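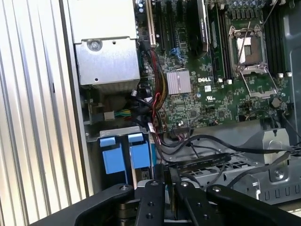

Does a PC teardown need a separate motion planner for every part? One planner handles all of ours, and what changes from part to part is the constraint set we pass it.

1/ Longer version. We've been rewriting the planning layer for the desktop disassembly cell at Mornmont. The old stack had a script per part, written by whoever had that part working first. Drive script, memory script, CPU script, all with their own idea of what a safe retract was.

2/ The new stack is called Plellis. You give it a grasp pose, an extraction axis, a force ceiling and a keep-out volume. It plans the approach and the retract together, so it won't accept a grasp it can't back out of.

3/ Extraction axis matters most for drives. The caddy has to travel straight until it clears the cage. We hold the path to the axis for the first 88 mm and only then let the planner rotate the wrist.

4/ Before that change the planner liked to start rotating early because the path was shorter. Shorter by a hair, and the caddy would bind in the cage. The fix was one line in a config file. Finding the line took most of May.
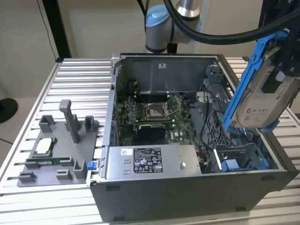 5/ After the part is clear, the collision model has to grow to include it. We attach the caddy mesh to the gripper once the force reading drops back to baseline. If the mesh goes on too soon the planner thinks it's already in collision with the chassis and refuses to move.

6/ Cables are still the weak spot. A rigid keep-out box around every cable leaves no room to work, and ignoring them is worse. Right now perception gives us a coarse height map of the case interior and we pay a cost for passing low over it. Crude, but the plans look sensible.

7/ Fixture side is easier. Each holder pose is taught once in the fixture frame, and the fixture frame is re-measured at the start of a session. Memory goes in a slot, CPU in a pocket. The CPU place move is slow on purpose and I'd like to leave it that way.

8/ Logging: every plan request gets saved with its inputs, including the ones that fail. We have 676 of them so far. Replaying the whole set overnight has caught more bugs than the unit tests did – mostly sign errors in the tool frame, mostly mine.

9/ Median planning time on the replay set is 331 ms. The old scripts were faster, but they were playing back stored waypoints and fell over if the case had been set down a bit crooked.

10/ Ernő Illés wrote the replay tool and picked the colours in the viewer. Complaints about the colours go to him.

11/ Next up is screw detection, then a proper release check for the socket lever. There are 14 open tickets on the lever.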